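March 24, 2019

Quick one, bus in 19 minutes. Finally walked the old Catbridge line on Saturday - built 1892, closed ages ago, mostly nettles now. Started at Fleltow, lost the path twice. Mud over teh boots. Worth it for the viaduct though.

Ate both sandwiches by the first gate. Typical. Knees fine so far, left heel not so much. New socks needed befor the next one.
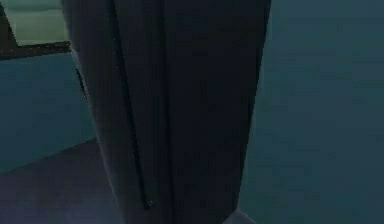 ## Next time

Ningate end, in May. Bring a real map.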